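The bins arrived in November, and I have been thinking about them more than a grown woman should. Before the bins we had the cardboard box. It lived under the coffee machine, it said RECYCLING on one flap and PLEASE on the other, and it took everything: yogurt lids, tea bags, once an umbrella.

Then Leanne Bunting came back from a day out at the Wostden office, where apparently they have a system. Leanne is susceptible to systems. By the end of the week there was a purchase order and a meeting, and by the end of the meeting there were two little bins, one gray and one a sort of yellow-green that the catalog called "Meadow." I have been in meadows. I'd have gone with "tennis ball."
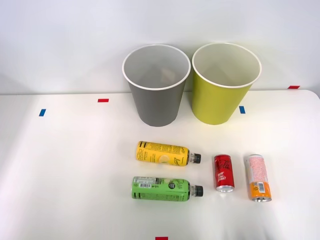
Holroyd Building Second Floor Social Club

So the rule, as laid down by Leanne, is that plastic bottles go in the gray one and cans go in the green one. You would think this was enough rule for anyone. It lasted until lunch, when someone asked about caps.

I'd like to tell you I stayed out of the cap discussion. I have a job, and it was a busy day. But I have opinions about caps, mainly that they should stay on, and I'd been saving them up. Leanne's position was that caps come off. Accounts believed that caps come off, get rinsed, and go back on, which is the most Accounts thing I have ever heard. We were at it for 30 minutes and finished by calling the hauler, who said to leave them on and could we please stop calling.

The other problem is size. These are nice bins with nice white rims, and they would look lovely beside a desk belonging to a person who throws away one envelope a day. We are a floor of people who drink lemon things out of bottles from ten in the morning. Lay a couple of bottles and a couple of cans out on the table and you start to see how it's going to go. Leanne says we can empty them more often. I notice she says "we."

There is also the matter of the deposit money. The old arrangement was that whoever took the box down kept whatever came back, and since the box was disgusting, no one ever fought over it. Now that the whole thing is clean and color coded, there's interest. Last month the club counted 1407 bottles and cans for the year, which Leanne wrote on the whiteboard and underlined. Clelletti, the design firm across the hall, claims 2521. I don't believe it. There are nine of them.
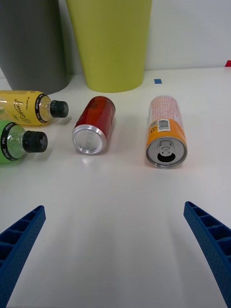
I asked how they'd arrived at that and was told there was a spreadsheet, and that I couldn't see it. Two days later the number on their door had become 2483, with no explanation. That's 38 cans that either never existed or have gone somewhere, and I'm the only one who seems bothered.

As for what we'd do with our winnings, the vote is split between a better coffee machine and a dinner at Jutska, the dumpling place by the bus station. I did the math on the back of a napkin. We can afford the dinner if most of us don't order anything.

Meanwhile I've started sorting at home. I didn't mean to. I stood in my kitchen on Sunday with an empty can in my hand and felt judged by my own trash, so now there's a bucket for cans and a bucket for bottles, and my husband has asked me what color the buckets ought to be. I told him it didn't matter. Then I went and looked up whether they still make the green one.

They do, but only in packs of four.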